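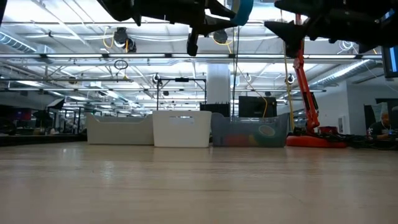

I grew up thinking of the harbor at Trulunholm as a place that took care of itself. The tide came in, the tide went out, and whatever had been floating by the fuel dock in the morning was somebody else's business by suppertime. I'm a good deal older now, and I have come around to the view that our town ought to pay its fishermen to bring in old crab pots during the closed season — pay them properly, I mean, by the day, with fuel on top — and I'd like to use my space this week to say why.

A crab pot that has lost its buoy doesn't stop being a crab pot. It sits on the bottom and goes on doing what it was built to do, and the crabs that wander in become bait for the next ones, and so on for as long as the wire holds together. Last winter five boats went out on what was more or less a dare from the harbor office and came back over the course of 19 days with 158 pots. Some were so grown over with oysters that it took two people to get them across the rail. I stood on the dock for one of those landings in my good coat, which was a mistake, and I have not gotten the smell out of it yet.

Now, the argument I hear most often (usually at the bakery, usually from people I like very much) is that the crabbers lost the pots, so the crabbers should go and get them for free. I understand the feeling. I have raised children and I know all about picking up after yourself. But a good many of those pots were cut loose by propellers, and plenty of the propellers belonged to folks out for a pleasant afternoon who never knew they had done it. Storms take a share too. The October blow we had a while back moved whole strings of gear clear across the sound. I don't know how you'd send a bill for that, or whom you would send it to.

Tülin Ekinci has been crabbing out of Presine Creek since before the new bridge, and she put it to me better than I can. "I'll go out for nothing once, to be neighborly," she told me. "I can't go out for nothing all winter. The boat eats whether I do or not." She took me along one morning on the Javier, and I learned more in that cold wheelhouse than I had in years of attending meetings. She knows where the gear ends up. She knows which bends in the creek collect it and which ones only look as though they should. You can hire a contractor from upstate with very fine sonar, and I'm sure he would do his best, but he'd spend his first week finding out what Tülin could have told him over a cup of coffee.

There is also the matter of what happens to the pots once they're ashore. At the moment they go in a heap behind the Edus boatyard, where the good ones get mixed up with the ruined ones, and I think that is a shame. The sound ones could be cleaned and given back to their owners, tags and all, with no fines and no scolding. If we start scolding, people will quit reporting what they've lost, and then we're back to guessing.

The town council takes the question up again in two weeks. I would ask them to put the pay in the regular budget this time instead of passing the hat, so that a captain can plan a winter around it. And if you keep a boat here yourself, please look out for the buoys, especially toward dusk, when the light is flat and the dark ones all but disappear. I've run over one myself, years ago, off the north marker. I never did go back and look for it.

January 29, 2018

We use cookies to help this site work and to remember your preferences. By continuing to read, you agree to our use of cookies. Accept | Learn more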